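Hestthorpe Tract Habitat and Hunter Access - Progress Report
Submitted 12/21/21
Prepared for: Enlow Land Fund

Sorry this is short, doe season is still open on the north side and I am writing between check station shifts.

Where we are

Food plots - 18 acres planted, same as the plan. Clover took well on the creek bottom. The wheat strip along the Arrieta fence did not, hogs got in right after it came up. Replanted once, will not replant again till spring.

Water - both guzzlers holding. 2 more still on the list for the ridge. Tank prices went up after we did the budget, so those may slide to May. Will send a revised quote when I have it in hand.

Hunter access - 18 permits issued, all picked up. Harvest cards coming back slower than I'd like. The box at the south gate got rained in and some of the cards are mush. Calling those hunters one at a time. Numbers will be in the next report, not this one, I dont want to send you a half count.

Browse survey - done on the south half. Greenbrier hit hard, oaks coming back under the thinned stand. North half waits until the season closes. Still think the doe quota was set right for this year but want to see the north side before I put that in writing.

Roads - culvert at the Prilutik crossing is washing on the downhill side. Passable with a truck, not with a trailer. Needs rock before the spring planting or we cant get the drill in there.

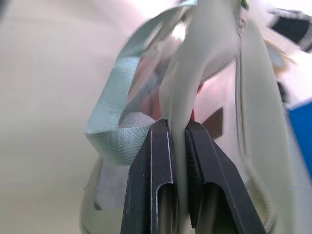
Off-white fabric held in a two-finger gripper.

Money

Seed and fuel came in under. Fencing over, on account of the hogs. Asking to move $200 from signs to fence repair - please confirm by email so I have it for the file. Nothing else needs to move right now.

Next up

Close out the season and get the cards entered. North half browse survey. Rock for the culvert. Tank quote to you. Pull the stand on the east line, the straps are bad and it should not be hunted from again.

Receipts are in the seperate folder, fuel ones are on the bottom.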